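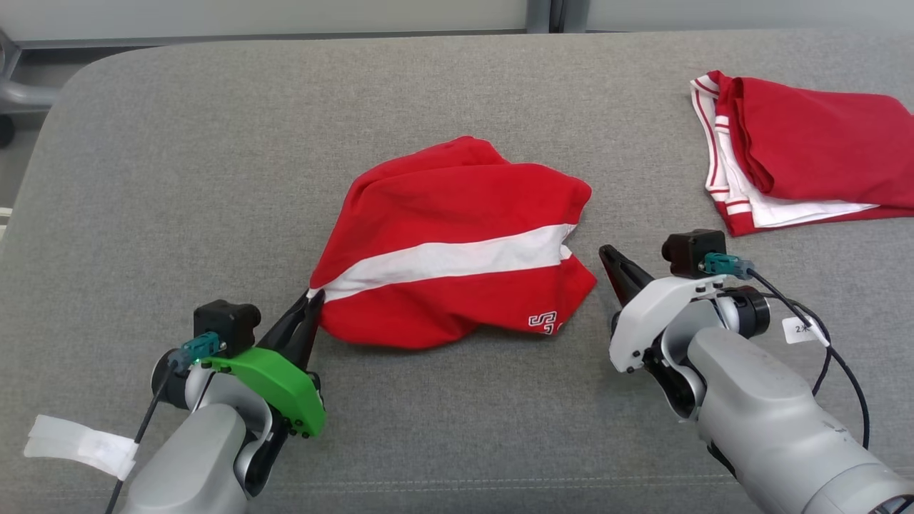 Two arms, two wrist cameras and two red garments at the Wuver folding bench.

May 9, 2021
By Aurelia Enache

Spring is when the folding cell gets its big once-over, and I spent a happy morning with Ga-eun Ko while she worked down her list. She checks the finger screws first, then the wrist joints, then the cameras, and she will not be hurried (I tried - there was coffee waiting!). The fingers come off after 181 folds now, down from the 102 hours of run time we used to go by, and every pair gets wiped and looked over before it goes back on.
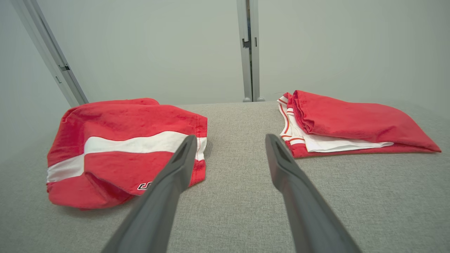
Looking past the fingertips, with a folded piece on the right.

Each wrist camera has to be lined up again once its fingers have been off. Ga-eun takes 20 test shots per side, and if both tips don't land where the last set did she loosens the mount and starts over, which on a bad day can eat up nearly 72 minutes.

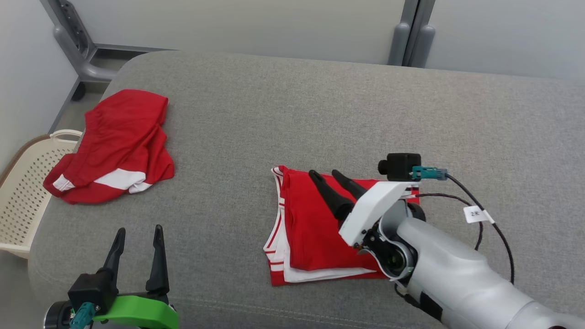 Cables are the part of this job I have come around to caring about. They bend every time an arm reaches, and the trouble nearly always starts close to the plug, so Ga-eun runs a thumb along the whole length and leaves enough slack for the wrist to turn. She is strict about tags too. The black cable looping away from the teal connector has its little white "2R" on it, and a tag like that saves a lot of squinting when you are ordering a spare. The next full check is in July, and you are all welcome to come and watch.

14 shares | 3 comments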